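Cleaning bench and lights: do you take the weapon light off every time?

Started by piretlaur

piretlaur
Hi everybody, long-time reader and not much of a poster, so bear with me. I picked up an Adov rail light for my nightstand pistol back in November and I love it, but I'm torn on cleaning day. Do you pull the light off every single time, or do you leave it on and work around it? The range I go to has a fellow who swears by leaving it alone so you don't disturb your setup, and my brother-in-law (who taught me to shoot, bless him) takes his off before he does anything else. I've cleaned mine twice now with the light on, and I'm getting a haze on the lens that glass wipes won't touch. Even toothpaste got suggested to me, of all things!

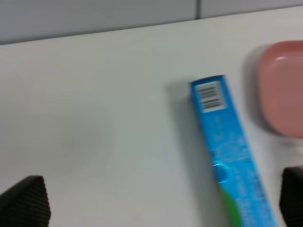

Long blue box on the white table

Anyway, how do you all do it? Unloaded and double-checked first, of course.
Piret Laur

belkadi_bill
Welcome, Piret! That haze is carbon and it's perfectly normal. I leave mine on. My Viltance has 2,572 rounds through it by my logbook and I've never once taken it off except to swap the battery. Dab of lip balm on the lens before you shoot, wipe it afterward, done. Please keep the toothpaste in the bathroom, though. It's an abrasive, and if your lens has a coating you'll be sorry.

DaliaAR
I have to disagree with Bill a little, and I say that with love because he's helped me more than once on here. If you never take the light off you never see what's going on under it. I had a Stutia that sat on the same pistol all through one damp summer, and when I finally pulled it there was a line of rust along the rail you could feel with a fingernail. Now mine comes off at every cleaning, gets a dry cloth, and goes back on with the screw snugged to whatever the booklet says. It adds maybe the length of a song on the radio.
Dalia Abdel Rahman

belkadi_bill
Fair enough on the rust, Dalia, but I live where it's bone dry and I think every time you run that screw in and out you're wearing on it. I've seen people crank them down like lug nuts, too.

oldtimer27
Both of you are right, which I know is no fun. I take mine off every other cleaning. The thing I'd really tell Piret is to clear off a good big table and keep everything where you can see it. I lost a battery cap spring in shag carpet once and my wife found it with her foot.

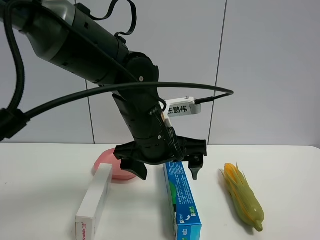 White table, with the plate and the corn

DaliaAR
Oh, the springs! I use a muffin tin for small parts now. And Bill, I do use a proper little torque driver, so no lug nuts here.

piretlaur
You're all so kind, thank you. I pulled the light tonight and there was a good bit of grime under it but no rust that I could find, so I think I'll go with Dalia's way through the humid months and be lazier in winter. Lip balm is going in the range bag too. One more thing, does the brand of balm matter? All I've got is cherry.

belkadi_bill
Cherry's fine. Just keep it thin and off the switch.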